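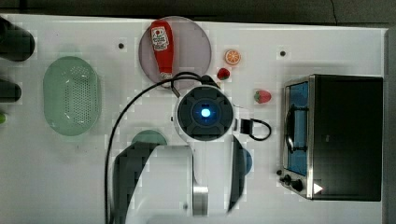 *Attachment 1: white table from above, pink plate near the top*

**Ticket:** Sub-recipes go wild when scaling up
**Product:** Maillard recipe manager, desktop
**Opened by:** Nadhirah Kwok, Nidthorpe Supper Club
**Handled by:** Phúc Đoàn
**Status:** Fixed, waiting for release

---

**Nadhirah, first message**

Hello! First of all, I love this program. I moved all my mum's recipes into it over the winter and it has changed how I cook for the supper club, so please read what follows as coming from a fan.

My lemon and almond tart is written for 4 people. When I scale it up to 40, the main recipe looks perfect, but the pastry comes out at a quantity that would feed the whole of Nidthorpe. The curd does the same. The flaked almonds on top, the icing sugar and the cream are all fine.

I've got the pastry and the curd saved as recipes of their own and linked into the tart, which is the feature I bought the program for. If I open the pastry on its own and scale it there, the numbers are right.

I only noticed when the shopping list asked for more butter than the shop in Staltby keeps in stock. I'm happy to try anything you like, I quite enjoy this sort of puzzle.

**Phúc, reply**

Hi Nadhirah, thank you for such a clear report! Linked recipes are my favourite part of the program as well, so I'm very keen to get to the bottom of it.

Could you try these for me?

1. Open the tart and set it back to its original servings.
2. Open the link to the pastry and tell me whether "Scale with parent" is ticked.
3. Scale the tart again, close it, open it, and see whether the pastry figure has moved.
4. Export the tart with its linked recipes and attach the file.

Please don't edit the pastry itself for now. I'd like to see it exactly as it is.

**Nadhirah**

Done, and it's a good one.

"Scale with parent" is ticked on both the pastry and the curd. Back at the original servings everything is right, down to the pinch of salt. Scaled up, the pastry is too big straight away. Closing and opening the tart doesn't change it.

I then unticked the box on the curd to see what would happen. The curd stayed at its small size, as you'd expect, so the box is doing something. I've ticked it again. Export attached.

One more thing that may or may not matter: the pastry and curd were imported from my old Brondberg card file, but the tart was typed in by hand.

**Phúc**

It matters a lot! That was the clue I needed.

I loaded your export and got the same thing at once. Your tart is being multiplied by ten, quite rightly. The pastry is being multiplied by ten and then by ten again. So you were being told to make a hundred times the pastry, and I can see why the shop would struggle.

I then built a tart from scratch with a pastry typed in by hand, linked in the same way. That one scales correctly. So the trouble belongs to imported recipes that are later linked into something else.

Notes from this end, partly for my colleagues:

- Imported Brondberg cards carry a "batch" field. Recipes made in Maillard leave it blank.
- When batch is filled in, the linked recipe works out its own scaling from the parent's servings.
- The parent then applies its scaling as well, as it does for everything.
- Shopping list, print view and cooking view all read the same total, so they're all wrong together.
- Opened on its own, the recipe has no parent, so it is only scaled once. That fits what Nadhirah saw.

**Workaround until there's a fix:** open the pastry, go to Details, clear the batch field and save. Then do the same for the curd. You don't need to relink anything. Your quantities, notes and pictures will stay as they are.

**Nadhirah**

It works! The pastry now comes to a very reasonable lump and the shopping list reads like something a sane person would buy. I did the curd too, then went through the rest of the cards looking for batch fields. The custard had one and so did my rough puff, though I hadn't linked either of them to anything yet.

Now a smaller question while I have you. The eggs in the curd scale to a whole number, lovely, but in the custard I get a number with a long tail of decimals after it. Is that the same fault? I can work it out in my head, but I hand the printed sheet to whoever is helping and it does look odd.

**Phúc**

Glad to hear it! The eggs are a separate thing, and easier. Your custard has eggs entered as a weightless amount with the unit left empty, so the program doesn't know they should be rounded. Click on the line, choose "whole item" as the unit, and pick whether you want it to round up or to the nearest. For custard I'd go for nearest, but you know your custard better than I do.

On the main problem, I've written a change so that the batch field is ignored when a recipe is scaled through a link. I've run it on your export with the batch fields left in, and the tart now comes out right at every size I tried, including silly ones. It also behaves when a linked recipe has its own linked recipe inside it, which I wanted to be sure of before passing it on.

It should be in the February update. You can leave the batch fields empty or fill them in again after that, as you prefer.

**Nadhirah**

Whole item, nearest, and the custard sheet is beautiful.

I've just scaled the full menu for the next supper, with tart, soup and the bread, and checked it against my pencil sums. The only difference was in the soup, and the mistake was mine (I'd forgotten to carry over the stock – embarrassing for a former bookkeeper).

I'll hold on to the old cards and test them again once the update is out, then report back. Please leave this open until then if that's allowed.

**Phúc**

Of course it's allowed. I've kept a copy of your tart in our test recipes, with the name changed to "Large Tart", so it gets scaled every time we build the program. Ticket stays open until you've tried the update.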